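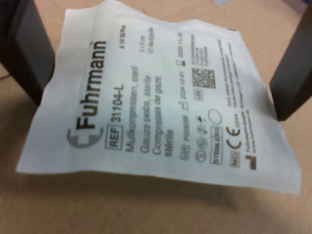
A sterile package, slightly creased, over a pale tabletop.

Weather & Disasters | Features

After the Flood, the Long Month in Gurkska

2025-10-10

Print this article | E-mail to a friend

The Tudose River went over its east bank a little before dawn in August, after two nights of rain. By noon the lower half of Gurkska was under water and the road to Flultmont was closed in both directions.

Sutrisno Tuhumury runs a hardware store three streets up from the river. He had moved his paint and power tools to the second floor the evening before. The lumber stayed where it was.

"I thought we would get a foot of water," he said. "We got up to the door handles."

The district office counted 1,067 people out of their homes by the end of the second day. Most went to relatives on the hill. Another 192 slept in the high school gym, on mats sent down from Flultmont by boat and then by tractor. The last families left the gym 38 days later, when classes had already started in the other wing.

No one in Gurkska died. People in town put that down to the time of day and to the siren, an old one on the grain elevator that had been repaired in the spring. The river gauge upstream failed during the night, and the siren was set off by hand after a farmer phoned in.

Chandrasekhar Gowda, a hydrologist who has studied the Tudose for years, said the failure of the gauge worries him more than the height of the water. The device sits on a bridge pier and was hit by floating timber. Its backup was on the same pier.

"You want the second one somewhere else," he said. "A mile upstream would do."

He also points to the fields at Imeck, where the river used to spread out in wet years. A levee was built there to protect crops, and the water now comes down to Gurkska faster and higher. Opening part of it would flood farmland every few years. The farmers have asked what they would be paid, and so far there is no figure.

In town the work is slower than people hoped. Almost 65 houses still have no heat, and the first frost usually comes early in the valley. Drywall is hard to get. Tuhumury sells it the day it arrives and keeps a list of names by the register — most of them people he went to school with.

His own back wall is still open to the studs. He is waiting for the wood to dry before he closes it up, and he has put the new shelves on wheels.

Contact the newsroom | Copyright 2025, all rights reserved | Back to top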